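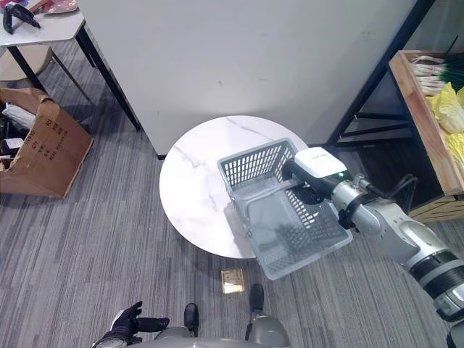

Can a robot do the boring parts of running a small grocery yet?

Posted by Sayaka Ishida

Hi all, I run a small produce shop with my cousin (two of us full time, plus a high school kid on Friday afternoons) and I am so tired of the little jobs. Putting baskets back by the door. Picking up the leaves and bits that fall off things all day long. Restocking the peppers one handful at a time because if you dump them they bruise. None of it is hard, it just never stops!

My cousin keeps sending me videos of robots doing this kind of thing and now he wants us to set money aside for one. I like gadgets as much as anybody (I have a label printer I'm embarrassingly fond of) but I've also been burned before. Our robot vacuum at home is called Clamari and it has eaten 2 phone chargers and the fringe off a rug.

So, has anyone here worked with one of the kinds with arms and hands? Could it carry a shopping basket from a table to a stack? Could it pick up something soft without squashing it? We have carpet in the front half of the shop and tile in the back, if that matters. We'd want it doing something useful by July, when it gets crazy in here.

Thanks in advance!

Chun-hung Lai

Short version, no. Buy a cart with good wheels. I went to a trade show and every robot had two guys with laptops standing behind it.

Senan Lenihan

I'll give you a longer one, seeing as I spent most of last year testing arms for a packing outfit called Andeck, and my wife says I talk about it at dinner too much anyway.

Baskets first. A basket with a handle is a pretty friendly object for a robot. The handle gives it something to hook, the basket weighs next to nothing empty, and it doesn't matter much if it bangs into something. Where ours struggled was the setting down. A basket hanging from one handle swings and tips, so it comes in at an angle and one end lands before the other. A person just nudges it with a knee or a hip. The arm had to set it down, let go, back off, look again, and sometimes try the whole thing over. Stacking was worse. If the handle flopped the wrong way the next basket wouldn't nest, and then you've got a leaning tower by the door.

Soft stuff is a different animal. We had a hand with fingers and a thumb on one station, and it was better at light crumpled things than I expected, paper and tissue and that sort of scrap.
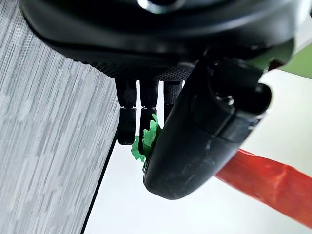 Fingers and thumb closed on a wad of crumpled green stuff.

The thing to notice is how much of the object disappears behind the thumb. In our tests that was a real headache, because once the hand closes, the camera near it can't see much of what it's holding. Ours would lift off with half the scrap and head for the bin quite pleased with itself. For picking up litter, fine, it can go back for the rest. For a ripe tomato I wouldn't risk it yet. Peppers are probably in between, they're tougher but they're slick and they roll.

Speed is what I'd ask any seller about. Our best setup took 6 tries to clear what I could pick up with one swipe of my palm. It didn't get bored, I'll give it that! If you can leave it alone in a closed shop overnight, slow may be okay. With customers and toddlers and strollers around, you'll end up babysitting it.

Carpet wasn't a big problem for the wheeled bases I tried, but the seam where it meets tile might be. Get them to demo it on your actual floor, with your actual baskets, in the messiest corner you've got. And don't help it! I kept wanting to straighten things up for ours before a run, which kind of ruins the test.

For July I'd skip it and spend the money on more hours for the kid. Ask again in a year or so, I'm curious myself.

Rosaura Correa

Agree with Senan about the demo. We had a salesman at our bakery (it's called Oven, yes, just Oven) and he quoted us 3000 a month for a rental, and when I asked if it could wipe down trays he changed the subject to the app. Get the list of jobs in writing before you sign anything.

Also, what kind of baskets do you have? The ones with two handles drive me up the wall and I'm a human.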